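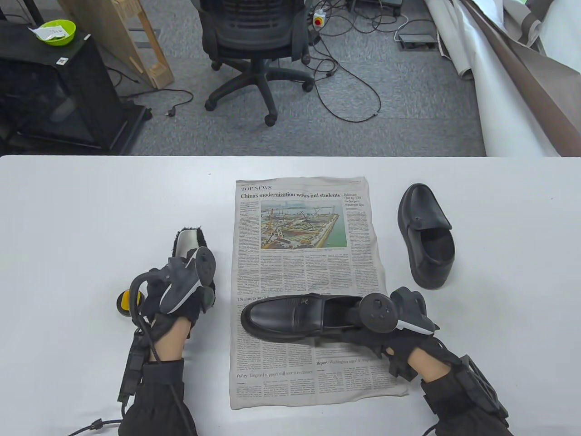
My town, Fovden, lost its newsstand in September, and the town has been handling it the way it handles most losses, by complaining about the parking. The stand sold 22 titles at its peak and four at the end, one of them about trout. I bought a paper there most mornings and read perhaps a third of it. What I miss is the layout. A folded page with TOP NEWS in small capitals and a bold headline under it about China's modernization has decided what matters before you've found your glasses, and you can't scroll it away. My phone, by contrast, thinks I want to know about a celebrity's kitchen.

The nearest paper copy is now sold at the gas station in Navstead, where it lives beside the windshield fluid. I've made the drive. So have several of my neighbors, and we nod at each other over the beef jerky like people who've met at the wrong kind of clinic. 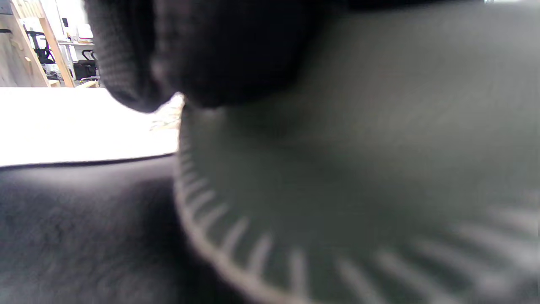 Does anyone still get a paper delivered? A few streets do, through a carrier service called Jeltlow, which drops the bundle at the end of the driveway at 5 a.m. and leaves the rest to you and the sprinklers.

I signed up in a burst of principle. The welcome letter informed me that I was subscriber number 2346, and I chose to be flattered. It costs almost 65 dollars a month, a sum I have described to my family as "very reasonable" without going into detail.

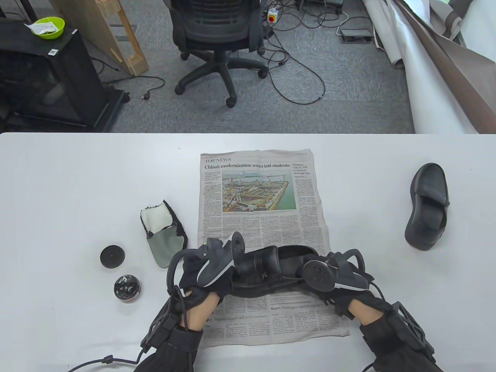 The money, of course, also buys you the paper itself, long after the news has gone stale. It lines drawers. It wraps the good glasses when you move. It ripens tomatoes, starts fires, and goes under anything that involves paint, glue or polish. My own pile sits by the back door and is consulted far more often than it was when it was current. I once spent most of an afternoon on the floor, supposedly packing plates, reading an old zoning dispute to the end.

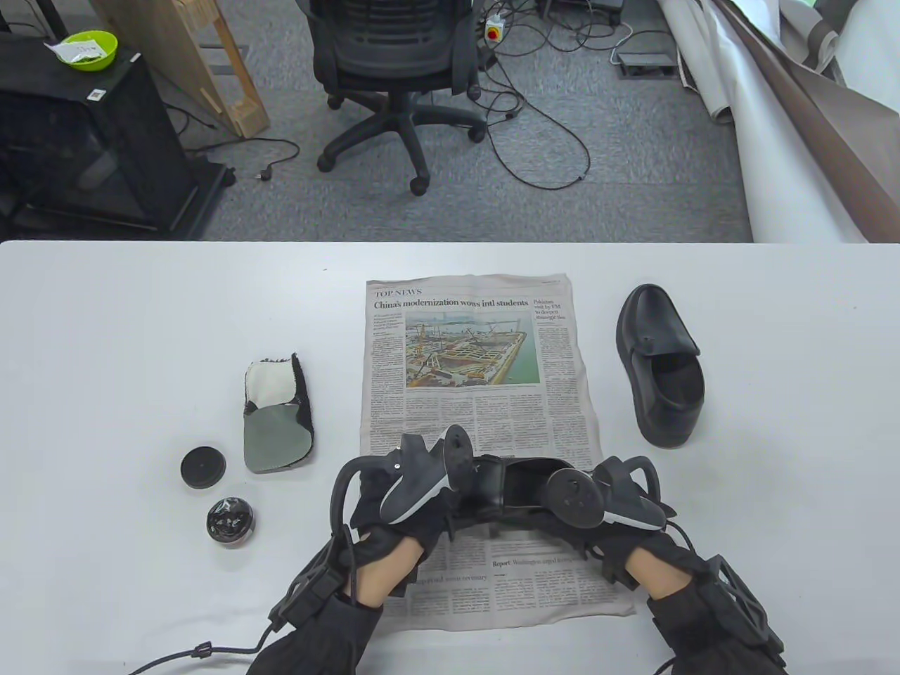

A black leather shoe on an open newspaper.

The website edition has a button marked Save for Later. I have saved a great deal for later. None of it has been any help with the drawers, and the tomatoes are still green.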